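Vokdale's memorial garden opens its new remembrance room in September

Vokdale families who have been asking for a warm, quiet place to gather after a burial are finally getting one. The remembrance room at Akyol Memorial Garden opens to the public in September, and with it comes something the town has wanted for years: a proper, searchable record of the people laid to rest on the hill.

It's a lovely piece of news for a garden that has often been overlooked. Akyol sits behind the old Trudeck brickworks, up the lane that most people only know as the shortcut to the reservoir, and until now a family holding a graveside service there had to drive back into town afterward to find a seat and a hot drink. In January that could be a hard trip, especially for older relatives, and plenty of people simply went home without the hour of talking and storytelling that does so much good on a day like that.

The new room changes all of that. It seats 112 for a service, with wide doors that open straight onto the upper lawn, so on a fine day the gathering can spill outside. There's step-free access from the parking lot, a hearing loop, and a small side room where a family can have a few minutes alone before everyone else arrives. Music can be played from a phone or a laptop, and there's an upright piano too (tuned, and a good one!) that came from the former chapel on Uvier Street when the building was sold.

Families can book the room for two hours at a time, and the slots have been spaced out so that no group has to hurry its goodbyes while the next one waits in the lane. Any faith is welcome, and so is no faith at all. People can bring their own minister or celebrant, lead the service themselves, or skip the formal part and just use the space to eat together and pass the photo albums around.

Food is refreshingly simple. Families can bring whatever they like, from a full hot lunch to a tray of cookies, and any local caterer can deliver to the side door. The kitchen has a stove, two sinks and a big refrigerator, and dishes are provided at no extra charge. The only request is that leftovers go home with the guests.

The record project may turn out to be even more exciting for anyone with roots in the area. Over the past year, every marker in the oldest part of the garden has been cleaned, read and written down, including the small flat stones along the east wall that had nearly vanished under the grass. The work produced 718 entries, each with the name, the dates where they can still be made out, and the exact row. Many also carry a short life story gathered from old newspapers, church bulletins and letters lent by relatives.

And what stories they are. There are brick makers from Trudeck who walked up the hill every spring to plant the maples that now shade the main path. There's a schoolteacher whose stone was paid for by her last class, who chipped in a little each month until it was done. There's a ferryman, a pair of sisters who ran the town's first telephone exchange from their front parlor, and a baker remembered on his marker, at his own request, by nothing more than his first name and a loaf of bread carved in the granite.

Anyone can look up the record on a screen in the entry hall, or ask for a printed page to take home. Families are warmly invited to add to it. A favorite memory, a recipe, a nickname and how it came about, a few lines on what somebody did for a living and what they did for fun - all of it is welcome, and nothing is too small. Photos can be scanned on the spot and handed straight back, so there's no need to leave a treasured original behind.

Entries for more recent burials will be added only when the family asks for it. Relatives can choose to keep an entry short, to hold it back for a while, or to leave it out altogether. Corrections are welcome at any time, and a few have already come in, among them a middle name that had been misspelled on paper for three generations.

The garden is also starting a monthly memory table. It's a come-as-you-are morning for anyone who has lost someone, whether it was last week or forty years ago. There's no program and no sign-up sheet. Doors open at 10 a.m., coffee and tea are free, and people can stay for five minutes or until noon. Trial mornings over the spring drew a friendly mix of regulars and first-timers, and several people who met there now walk the reservoir path together.
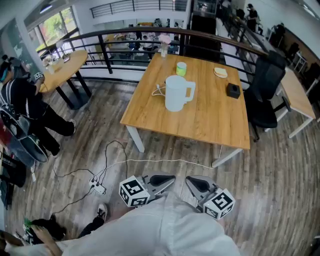
Flowers, a kettle and a bite to eat on a wood-topped table.

Fresh flowers may be left anywhere in the garden, and vases can be borrowed from the entry hall. Arrangements from a service can go home with the family, stay at the graveside, or be split into small bunches for the residents of Uvier House, the nursing home at the bottom of the hill. That last idea came from a family who did it on their own last winter, and it has caught on beautifully.

A few practical points for visitors. The lower gate on the brickworks side will stay closed to cars until the lane has been resurfaced, so drivers should come in by the upper entrance. The path from the lower gate is open on foot all day. Dogs on a leash are welcome in the grounds but not in the room. Anyone who needs a ride from the upper entrance to the graveside can ask for the cart when booking, and it carries two passengers at a time.

Opening day will be kept gentle, with the doors open from 9 a.m., music on the lawn through the middle of the day, and guided walks along the oldest rows in the afternoon. At 4 p.m. visitors can join in reading names from the record aloud. Anyone who would like a particular name read can write it on a card in the entry hall beforehand, and that goes for people buried elsewhere too.

Bookings for the remembrance room are being taken now at the garden office, and the first few services are already on the calendar. Families with photos or stories for the record can bring them in any morning before noon.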